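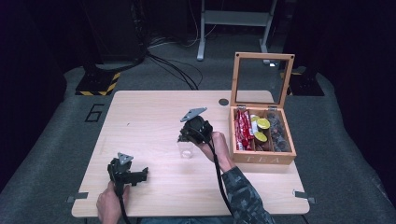 Fig. 2. Tea box, lid up, clear cup alongside.

Search notes Go

October – Yara Atallah

Serving Basics, handout 2: the tea box

Read before the practical. Bring it with you.

– Lid open first, propped behind. Dont lean on the glass.
– One kind per compartment. Red packets in the left one, no mixing.
– Cup goes next to the box, not in front. Guests reach across otherwise and sleeves catch the rim.
– Clear cups mark easily – hold low down, keep fingers off the rim.
– Restock when a compartment is half empty. Old stock on top.

Timed run: 60 seconds to open, serve, close. Work in pairs and swap.

Ajith has the Movcombe stock sheets, see him before teh break. Questions on layout to me.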